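# Robot arm arriving at our packing benches - what actually changes for the people on them?

**benchfour**
Posted 4/8/22 in Work & Workplace

Hello all, bit of a long one, sorry. I work in the returns and repack room at a mail order place (we do sewing and craft bits, mostly small stuff - bobbins, boxed scissors, pots of beads). There are 9 of us on the benches across two shifts. Last month our manager came back from a visit to the Sernbridge depot very excited and announced we're getting a robot arm from a firm called Valard. It's going on the end bench, where we currently take returned items out of the tote, set them down label up and pass them along to be checked.

We've been told "no jobs are affected" and that's more or less all we've been told. There was a slide with a smiling person on it. What I'd like to know from anyone who has lived through this:

- Does the work get better or do you just end up minding the thing all day?
- Did your targets change? We're on 101 items an hour at the moment, which is fine on a good day and miserable on a bad one.
- Is there anything we should be asking for before it turns up, while they still want us to be nice about it?

I'm not against it, by the way. My wrists would love a rest. I just don't like finding things out after they've been decided, and two of the older hands are already talking about leaving, which would be a real shame as they know where everything is. Also I've been put down as the "bench lead" for it and I haven't got the faintest what that means. No extra money has been mentioned, funnily enough.

---

**tapegun_tess**

We've had one since July last year, different make, similar job. My advice is get everything about targets in writing. Ours stayed the same for the first few weeks and then somebody upstairs noticed the arm does its bit at a steady pace and started wondering why the humans after it didn't. Nobody was nasty about it but the number went up by 30 an hour and it was a right slog until we kicked up a fuss and it came back down.

The other thing is breaks. When it was all people, you stopped when you needed a wee and the person next to you covered. Now if the checker walks off, things pile up behind. Ask who covers. Ask it before, not after!

Otherwise it's fine, you get used to the noise.

---

**mildred_on_lates**

Ooh, I can help with this one, I'm the "bench lead" at our place (spare parts for kettles and toasters and so on, small room, small team) and we've got an arm on our sorting bench. I'll go through your questions in a bit of a jumble if that's all right.

Is the work better? For me, yes, mostly. The bit it took over was the bit I disliked most, all that reaching and turning things over. What I do now is checking, sorting out the odd ones it can't manage, and setting it up at the start of the shift. The odd ones are more interesting than I expected. You get a feel for them. Shiny bags are a pain, anything floppy is a pain, and returned boxes with half the tape hanging off will defeat it every time. So there's still plenty of handling, but it comes in fits and starts now and my hands feel the difference by home time.

What I did find hard was the first month. It's lonelier! We used to stand in a row and natter all shift, and when the arm went in they moved the benches apart and put me round a corner on my own with it. I moaned about it for 7 weeks solid and in the end they turned my bench so I can see the others. Tiny change, huge difference to my mood. So that's my number one thing to ask for: look at where people will be standing and who they can talk to. Managers look at the floor plan and see gaps and walkways, they don't see that you and your mate have been putting the world to rights there for years.

As for what bench lead means, at ours it's this. You clear the bench before a shift. You watch the camera picture on the little screen while it runs through its start-up, you press go, and you're the one who decides whether to stop it. There's a form, of course there is. Our software is called Arlow and it's fairly friendly once you've been shown it twice. Here's the sort of view you get from the camera down by the gripper, with nothing on the surface yet:
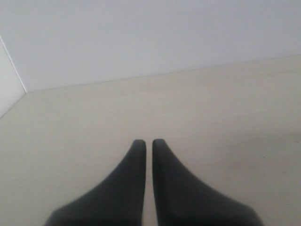

*View from the gripper camera, fingers almost closed and no parts out.*

You'll be looking at a lot of that, so get used to it. I like it plain. With a bare surface I can spot a stray bit quickly, even a speck, and I'll go and have a look at what it is before we get going. I was daft about this at first and let people leave their mugs and tape rolls on the bench, and then I was forever stopping and starting.

Things I'd ask for, if I were you:

1. Proper training for at least two people on each shift. We only had me, and I couldn't book a day off without a great drama.
2. A say in when it's stopped, with no black marks for stopping it. Ours logs every stop, and for a while I felt watched. I asked for a "reason" box on the log and that calmed things down a lot.
3. A regrade, or at least a conversation about one. If you're setting up equipment and signing forms then your job has changed, whatever the slide says. I got a small bump after asking twice.
4. The old job kept up by hand now and again. We do one tote by hand each week so the new starters learn what a dodgy return feels like.

On your two older hands, I'd get them involved now if they'll have it. The best settings on ours came from a woman who'd done the bench for ages and could say straight off which parts roll and which ones want laying flat. The installer was scribbling it all down!

Give it till you've had a busy spell with it before you make your mind up. Mine has a name now but I'm not telling you what it is.

---

**oldmoorgate**

Worked next to a Pathirana one at my last place. It was all right. Make sure they tell you who to ring when it breaks on lates, because ours only had a daytime number.

---

**benchfour**

Thank you all, this is miles more than we got in the meeting. Mildred, the thing about being moved round a corner made me go and look at the plan on the noticeboard and yes, they've got the end bench turned to face the wall. I'll be bringing that up. I've also written down the "reason" box and the daytime phone number. Will ask about the regrade too, once I've worked up the nerve.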